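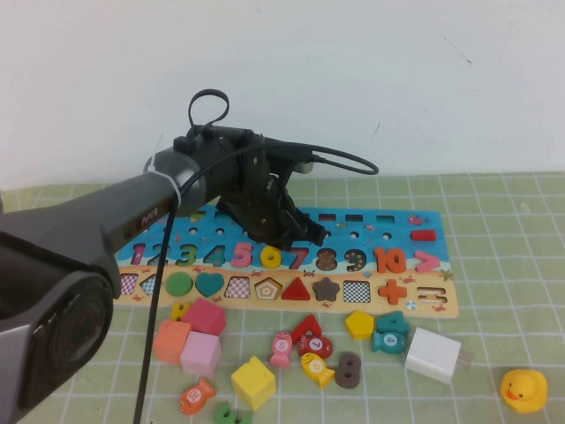

Clindholm Heavy Bag Gloves (16 oz and 12 oz)

I've been selling boxing and MMA kit long enough to have a cupboard full of gloves I regret stocking, so I'm fussy about what goes on this page. The Clindholm is the pair I use myself. I wore my first pair through a whole winter of bag rounds before I ordered any for the shop, and they're still in my kit bag now, a bit scruffy across the knuckles but with the padding in decent shape.

They're a proper lace-free training glove with a wide strap that goes round the wrist twice. It feels fiddly the first couple of times you do it up (I swore at mine), but you soon get the knack, and after that you can get both gloves on without asking anyone to help. The wrist support is what sold me. I've got a dodgy left wrist from years of sloppy hooks, and with these on I can hit hard for a full session and still carry the shopping in afterwards.

What they're made of

The outer is cowhide, fairly stiff when new. Give it 8 sessions and it'll start to bend with your hand. The padding is layered foam, firmer on the outside and softer against the knuckles, and the lining is a smooth nylon that wipes clean. There's a mesh panel in the palm, though I won't pretend it keeps your hands cool. Your hands will sweat. Open the gloves right up when you get home and don't leave them zipped in a bag in the boot of the car until Friday!

The thumb is stitched to the body of the glove, so it can't stick out and catch anything. Some people find that restrictive for clinch work. If you're mostly doing MMA drills and want your fingers free, these are the wrong gloves and you'd be better off with the Zasmont open-finger pair, further down the gloves menu.

Sizing

Please measure your hand before you order. Wrap a tape round the widest part, just below the knuckles, with your thumb left out. I get more returns over sizing than everything else put together, and I'd much rather you got the right pair first time.

12 oz: for smaller hands, bag and pad work only
16 oz: for most adults, bag work and sparring

Both sizes leave room for 400 cm wraps. If you wear gel inner gloves on top of wraps you'll find it tight, and I'd go up to the 16 oz. They do come up slightly long in the fingers compared with the Drarik gloves I used to sell, so if you had those and loved them, expect a different feel.

Can I spar in them?

In the 16 oz, yes, once they've softened up. Brand new they're a bit much for your training partner's face, so do your first few weeks on the bag. Some gyms also insist on a separate pair for sparring — mine does — and it's a sensible rule. Bag work flattens the padding over time, and what feels fine on your own hand can feel like a brick to the person on the other end. Ask your coach if you're not sure.

I wouldn't spar in the 12 oz at all.

Colours

Black, or a dark red that's closer to brown than the name suggests. I had a white version in for a while and stopped ordering it. They looked lovely for a fortnight.

Looking after them

Wipe them inside and out with a damp cloth, then leave them somewhere airy with the straps undone. Keep them off the radiator, which dries the leather and makes it crack along the seams. A little leather balm every couple of months keeps the outside supple. I stuff mine with cedar bags from Sýkora, but newspaper does the job nearly as well and costs nothing.

Delivery and returns

I post orders every weekday, and anything that comes in before 2 in the afternoon normally goes out the same day. Postage is free on this pair. If they don't fit, send them back unused within 15 days and I'll swap the size or refund you. Try them on indoors with clean wraps, please. I can't take back gloves that have been sweated in, however briefly.

Stock

The 16 oz in black is in now. The 12 oz in red has sold out and the next lot is due in April, so if you'd like a pair put by, use the contact form and tell me your size. I don't take payment until they're here and ready to post.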